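Paper Squares on a Black Table: Printing and Laying Out Markers
Final project report, Intro to Measurement, MacKinnon
2021-06-26

What I set out to do

My project was about paper, and I was surprised how much there was to say about it. If you've never dealt with fiducial markers, they're the blocky black-and-white squares that look like tiny mazes, and software can work out where each one is and which way it's turned. Everybody in our lab group prints them. I wanted to know what makes a good one, meaning the paper, the ink, the size, the white margin, how you stick it down and where you put it.

I started in May with the plain office paper from the copy room in Flunitz (free, so why not?). It curled. Under the overhead lights it also had a bit of a shine on the black parts, because the copy room printer lays toner on thick. Then I bought a pack of Pedetti matte at 200 grams per square meter and things got better right away. The heavier sheet lies flat by itself, and I could stop putting tape on all four corners. For the small squares I used Brandora label sheets, white and non-glossy, cut by hand with a steel ruler and a craft knife. My first batch of cuts was pretty sad, but I got the hang of it!

Setting up the table

I made one big sheet with several squares on it, and then single labels to go on separate things. The black squares on the big sheet came out of the printer at 54 mm on a side, and I checked them with calipers. Please check yours too. The print dialog on the lab computer likes to "fit to page" and it shrank my first two sheets without a word.
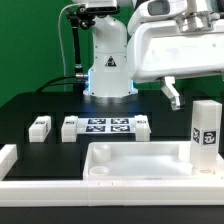 Layout took way more of my time than printing did, and I redid it more often than I'd like to admit. I'd assumed it hardly mattered where the sheet went as long as it was on the table. My early layouts had everything pushed together in one corner, and then anything tall standing nearby would cover half of it from one side. So I spread things out. The one I liked best has the white blocks in a row with the sheet lying between the second and the third, four squares two by two, and you can read the blocks' positions against it by eye pretty well. Black table, white paper, white blocks, so the edges are easy to find. The small dark prints on the blocks sit near the top, which I'd recommend, since the lower part of a block is the first thing to get hidden.

I changed layouts by hand, and moving everything and squaring it up again took me 15 minutes each time. I used the long white rail along the front as my straight edge. Masking tape marks helped too, until I peeled one up by accident along with a corner of the sheet. (Print spares.)

The margin thing

I've saved the part I learned the most from for its own section. Each square needs white space all the way around its black border, and it needs all of its border, obviously. I knew this from the reading and still managed to mess it up. On a big sheet it's very tempting to fill the page and let the squares run close to the edges, and then the sheet ends up next to something and you've lost a piece. Look at the upper right square where the paper meets the tall cream-colored strip: it's cut off on its right side. The single one on its own white sticker, on the strip itself, was a different print job, and I cut those labels with extra white all around.

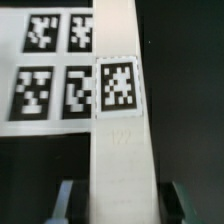 One reader of my draft asked why I hadn't just put every marker on its own sticker, if the margins on the sheet gave me so much trouble. Fair question! The reader also felt that a shared sheet was asking for problems the minute one corner lifted. My answer is that with a sheet the spacing between squares is set by the printer, and I trust the printer a lot more than I trust me with a craft knife. With separate labels I had to measure every gap. I do agree about the corners, and next time I'd mount the whole sheet on something stiff.

Results, sort of

I kept a log and ended up with 821 entries, each one a square that I marked as read or missed. The office paper had the most misses, nearly all of them from curl. Matte paper with a wide margin had the fewest. Blur hurt all the papers about the same, so I can't blame the paper for that one. I didn't test lamination. The copy room only had glossy pouches, and I'd like to try a matte one before I say anything about it.

The label template is in the lab's shared folder along with the log. The leftover Pedetti paper is on the shelf over the cutting mat, so please help yourselves.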